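Chapter 2
Stocking the Laundry Aisle

Laundry goods come in more shapes than most groceries. Pouches sag, tall bottles tip and small ones get lost behind large ones. In this chapter you will learn how to arrange a bay so that shoppers can find what they need – and how to keep it that way through the day. We begin with facing up, the job of bringing stock to the front of the shelf.

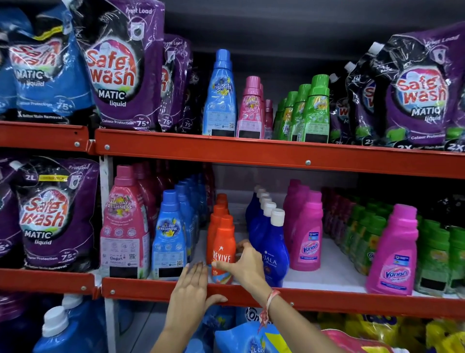 Figure 2.1 Liquid pouches and fabric conditioner on the upper shelf, with a bottle of Revive in hand from the shelf below.

Key words: bay, beam, upright, facing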